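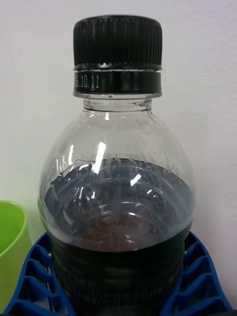
Moving my games to the new laptop

April 23, 2022

So I finally gave up on the old laptop. It had been making a noise like a hair dryer since March, and when it shut itself off in the middle of a boss fight I went and bought a new one that same evening. The machine itself was easy. Getting my games onto it took me most of a weekend, and I'm writing down what I did so I don't have to figure it all out again in a few years.

I buy from two stores, Romano and Condden, and they couldn't be more different about this stuff. Romano is the one with the big launcher that wants to start up every time you turn on the computer (you can switch that off in the settings, and please do). Condden just gives you an installer and leaves you alone.

What I did first

Before touching anything, I logged in to both accounts from the old laptop and made sure the email addresses were still good. One wasn't! It was an old school address I haven't been able to open in ages, and Romano sends its login codes by email. Changing it took two minutes while I was still signed in, and I don't even want to think about doing it through support.

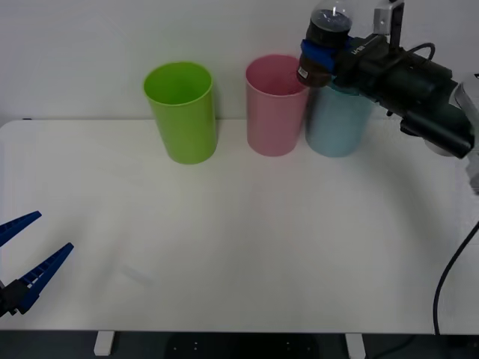
Moving the Romano games

My library there is a little over 200 GB installed, and my internet is not great, so downloading everything again was out. The launcher has a backup tool tucked away under the Library menu, and I pointed it at an external drive and let it run overnight. On the new laptop you install the launcher, log in, choose Restore, and pick the same folder. It checks every file, which is slow, and then it grabbed a few small updates and that was it. Everything showed up except Wenthorpe, which insisted it wasn't installed even though I could see the folder sitting right there. I uninstalled it, restored only that one, and then it was fine. No clue why.

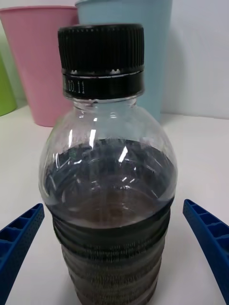 Saves and mods

I figured cloud saves would cover me here, and for most games they did. Iglesias doesn't use them, though, and I have an embarrassing number of hours in that game. The saves live in your Documents folder, in a folder named after the publisher instead of the game (thanks for that), so I copied the whole thing over by hand. It loaded right up and I may have yelled a little.

Mods were messier. I had four of them running in Iglesias and copied those over too, and the game crashed at the title screen every time. I took them all out, started it clean, and put them back one by one.
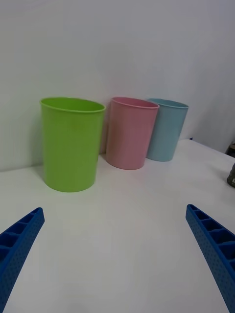 The map one was the troublemaker, an old version that needed a patch I'd skipped. I grabbed the current file from the mod's page and it's been behaving ever since.

Still on my list: the controller settings, which didn't come over at all, and sorting out my screenshots folder. If you know a way to export button layouts from the Romano launcher, leave me a comment, I'd love to skip redoing them all by hand.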